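Subject: Re: [handheld-manip] How many demos before it stops helping?

Hi all,

Sorry for the slow answer, I wanted to finish the last batch of rollouts before I opened my mouth. Quoting the original so people don't have to dig:

> We're collecting with handheld grippers (wrist camera, soft-ish fingers, no robot in the loop) and training a diffusion policy on the result. For a single tabletop pick and place we got a big jump going from 50 to 100 demos and then nearly nothing after that. Adding more of the same didn't move the success rate, and one of our runs got slightly worse.
>
> Two questions for the list. One, does anyone else see the curve go flat that early? Two, how do you decide which demos to throw out? Right now we keep everything that ended with the object in the right spot, and I'm starting to think that's a bad filter.
>
> Also curious whether people record the empty bits at the start and end or trim them. We trim hard and I'm not sure we should.

Yes to the first one, and I have opinions on the other two!

Our setup, so you can judge how much of this carries over to yours: handheld gripper with a fisheye on the wrist, printed fingers with rubbery pads on the faces, pose from visual-inertial SLAM, and gripper width from tags on the fingers. The policy is a pretty plain diffusion policy with a pretrained vision backbone. Two frames of history, action chunks of 16, we execute 8 and then replan. The task is picking a small block up off a table and setting it down in a shallow tray. Dull, I know, but dull is what I wanted, so that the data would be the only interesting thing in the experiment.

We collected 271 demos at Rurnero (that's our little lab, for the people who joined recently) over a stretch in September. Four of us did the collecting, and we rotated through three tables and two lighting setups. Then the actual experiment was just to train on different 200-demo subsets of that pool and see how much the choice of subset mattered compared to the number.

It mattered a lot more than I expected.

**The subsets**

- *random*: 200 drawn from the pool, 3 different draws
- *smooth*: the 200 with the lowest average jerk in the wrist trajectory
- *spread*: 200 picked greedily so that the starting wrist poses cover as much of the workspace as possible
- *one-person*: we didn't have enough from any one of us to reach 200, so this one is smaller and I wouldn't read too much into it

Every subset only had successful demos in it, which is the filter you're using now.

The ordering was spread first, then random, then smooth, and the smooth one was clearly worst of the three full-size sets. I had bet on smooth. I'd even written a paragraph about it in a draft before we ran anything, which I've now quietly deleted. When I went back and watched the smooth demos I could see what had gone on: the jerk score had selected all the ones where the gripper started almost right over the block, came straight down, closed, and went up. Lovely clean motion, and no information at all about what to do when you come in from the side or when you're a bit off.

The policies trained on that set failed in a very samey way, too. They'd come down an inch to one side, close on nothing, and lift off with full confidence. The spread policies missed at first just as often by my reading of the videos, but they'd back up and have another go, and they'd often get it on that second go. In the pool there are a fair number of demos where the person misjudged the approach and corrected on the way down, and I'm fairly convinced that those are the valuable ones. The jerk filter throws nearly all of them away.

So for your second question: I'd stop thinking of it as quality filtering and start with coverage. I'd still drop anything where SLAM lost tracking (we check for jumps in position between frames, it catches most of it) and anything where the tags went missing for more than a few frames during the grasp. Past that, leave the ugly ones in.

**The flat curve**

I think your plateau and ours are the same thing. Our random subsets at 100 and at 200 are close together, well within the noise between draws. But if I take 100 by the spread method, it does about as well as a random 200. My guess is that after the first hundred or so, most of what you're adding is a near copy of something you've already got. People settle into a groove. By demo forty you've found your favorite place to stand and your favorite approach, and you'll do it the same way until somebody makes you stop.

What helped us was a silly little script that beeps and reads out a starting zone ("far left, high") before each demo. It slows you down, and one of us hated it with a passion, but the starting poses from those sessions are so much better spread that I'd never go back.

We compared notes with the Stavance folks, who use a similar rig with a wider camera, and they do it by putting tape marks around the table and working through them in order. Same idea and less annoying. Their worry is that the tape ends up in view and the policy learns to look at it, which I'd call a fair worry. They pull it up for the last third of a session.

**Trimming**

This is the part where I disagree with you a bit. We used to trim hard too, from the moment the gripper started moving toward the block until just after release. Then we noticed that our policies would behave fine for a while and go strange as soon as there was nothing between the fingers and no block close by. They'd drift, or start opening and closing. Well, of course! In the trimmed data, the wrist camera practically never saw an open gripper over plain table with nothing to grab, so at run time that view was way out at the edge of what the model had learned. 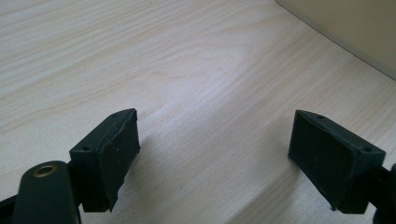 So now we keep up to three seconds before the approach and a little more after the release, and we ask people to move on purpose during that time – a slow sweep over the table toward the object, say, in place of hovering. Hovering is poison, by the way. If you keep a long still stretch in the data, the policy learns that staying put is a perfectly good action, and you get those runs where it just sits there thinking. We had a whole afternoon of that. We now cut any stretch where the wrist moves less than a small threshold for more than half a second, wherever it falls in the demo, and that made the stalling mostly go away.

With the longer lead-in the drifting got a lot better. I haven't done this one as a proper ablation (same subset, trimmed against untrimmed, multiple seeds), so please treat it as a strong hunch. It's next on the list.

**Things that could be wrong with all this**

Plenty. One task, and an easy one. The object is rigid and doesn't roll. All the tables are light in color, so I've no idea whether starting pose is really the thing to spread over or whether it's standing in for lighting and background, which change along with it when you move around a table. Somebody at Botadano suggested picking subsets by distance in the image embedding instead, so you'd cover what the camera sees as well as where the wrist is. I like that and I've got it half coded. My early look says the two methods agree on a big share of the demos but not all of them, and the ones they disagree on are mostly from the darker lighting setup.

Also, evaluation. We ran each policy from a fixed list of block positions, with the arm starting in the same handful of poses every time. The spread set has an obvious leg up if those poses are far from where people naturally start, and some of ours were. When I only look at the rollouts that begin near the middle of the workspace, the gap between spread and random shrinks quite a bit. Smooth still comes last. I should have put that nearer the top of this email, sorry.

And finger wear! I'd forgotten about this until I was looking through the raw clips. Pads age, and a session recorded with tired pads looks a little different from the wrist and grips a little differently too. We don't log pad changes, and we should. If any of you do keep track of that, I'd love to know whether you've ever seen it show up in results or whether I'm worrying over nothing.

The subset lists and the selection script are in the Escobar repo, in the folder called `subsets`. The script wants one pose file per demo and it'll complain loudly if the timestamps aren't sorted. The raw videos aren't up yet because they're huge and I haven't sorted out where to put them. If you want a few to look at, write to me off list and I'll send you a handful.

To the original poster: if you're willing to share just your starting poses (no video needed), I could run the spread selection on them and send you back a list of 100 to train on. It takes me a few minutes. I'd be really curious whether your run that got worse has a big clump of near-identical starts in the last chunk you added.

One more thing I meant to ask. What are people using for the latency offset between the wrist camera and the gripper command on the real arm? We measured ours once, back in the spring, and have swapped the capture card since then, so I don't trust the number anymore. Is there a lazier way than filming a blinking screen?

Cheers from Rurnero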